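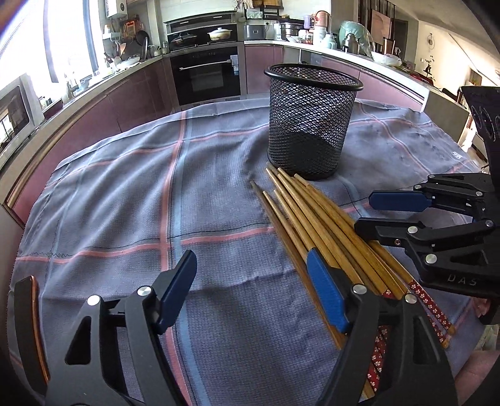 3.2 Shared Utensils and Table Setting in Group Meals

Households in the Grurnton sample differed most in how eating utensils were stored between meals. In 11 of the 20 homes, utensils stayed on the table in an open container; in the others they were returned to a drawer. Coetzee (Dekker Working Papers, no. 7) reports a similar split in Mirunness, although her interviews took place in February, when large family meals are more common.

Figure 1. Chopsticks, most of plain bamboo, two red with white flowers, and a wire-mesh basket.

Open storage was linked to later arrivals at the table. Family members who came in after the meal had begun served themselves and seldom asked for a place to be set. Where a drawer was used, one person — most often the cook — set every place in advance, and latecomers waited. The difference held in homes with five or more residents but was weak in smaller ones.

We do not treat storage as a cause. Kitchen size, work hours and the age of the oldest resident all vary with it, and these are taken up in Section 3.3.

Print this section | E-mail this section

Related items
Naledi Coetzee, Who Sets the Table?
Meal Hours in Estance
Seating Order and Age in Grurnton Homes

Contact | Copyright 2021 Dekker Working Papers | Back to top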